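June, shop notebook, Okska build

Started on the big heron again after lunch. Left leg is bicycle fork, right leg was going to be bicycle fork too, but the second one is a different taper and it shows from across the room. Cut it off. Will use the typewriter carriage rail instead and sleeve it inside a length of conduit so the two legs at least agree on diameter at the ankle.

Weighed the body with the wings off: 14 pounds. That is more than I wanted over two thin legs. The ballast plate in the base has to go up a size or the whole thing walks forward when the neck is turned. Ettore Bellini thinks the neck should be fixed and we should stop fooling with the bearing. I am leaving the bearing in for now. If it still grinds after a cleaning I'll pin it.

Feathers. Counted what we have cut from the Drodex cabinet panels and the old tins: 1,467. The drawing calls for 1,660. Short by 193, and the short ones are mostly the long narrow kind for the wing tips. There are two panels left under the bench with the gray paint on them. Strip those first before cutting. Last batch I cut with the paint on and it flaked along every edge when I put the curl in.

Curling notes, so I don't work it out again:
Thin tin goes over the half-inch rod by hand. Panel steel wants the one-inch rod and a mallet, and it springs back about a third. Overbend it. Don't anneal the tin, the solder coat runs and leaves a blister.

Rivets are the pop type from Sala on the back side and solid copper where they show. Start at the tail and work up so each row hides the one before it. I did the first six rows from the neck down last month and had to drill them all out.

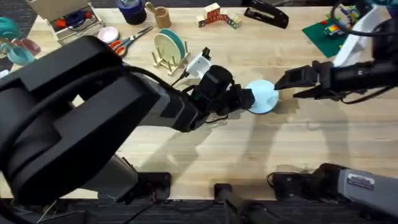
Two arms at the blue plate, wood tabletop.

Head: the iron (clothes iron, no cord) is still the best shape for the skull. Sole plate up, point forward. Tried the beak in garden shear blades and it looked mean in a cheap way. Swapped to a pair of long upholstery shears with the handles cut off, better line, and the pivot screw sits where a nostril would be. Eye is a pressure gauge lens with a brass washer behind it. One side only so far. The other lens has a chip at 4 o'clock, might turn it so the chip is under the brow.

Finish test on scrap, three strips:
1. Wax only. Nice on the copper, does nothing for the panel steel.
2. Clear lacquer. Too shiny, makes it look like a trophy.
3. Salt and vinegar, rinse, then wax. Good brown, uneven. Going with this for the wings. Keep it away from the gauge.

Arnside wants the piece on a wall bracket and we drew it freestanding. Need to ask them again before the base gets welded. If it does go on the wall the legs are trailing and the ballast question goes away, but then the back needs feathers too and the count is wrong.

To do
Strip gray panels
Cut wing tips, long pattern
Clean neck bearing, fresh grease
Order more copper rivets, 1/8
Call Arnside re bracket
Find the other oven knob

Stopped at 6. Left the leg clamped in the jig, don't move it.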